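Gripper arm for a small florist's: buy the spare fingers now or later?

Jastberg
We're a two-person shop and I've finally got 3037 put aside for an arm with a small gripper to help clear stems and bits of plastic off the wood. The seller wants 450 on top for spare fingers - is that mad?

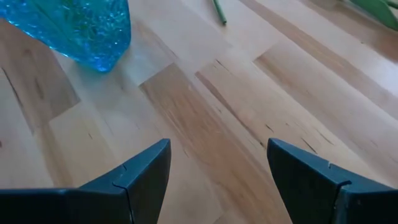
Gripper open, blue plastic to the left, a green stem further back.

Clemura
Buy one spare set, not the bundle! Ours lasted 9 months. I'd keep the rest for a decent mount - I skimped on mine and regretted it by February.

Stornenik
depends what the warranty says tbh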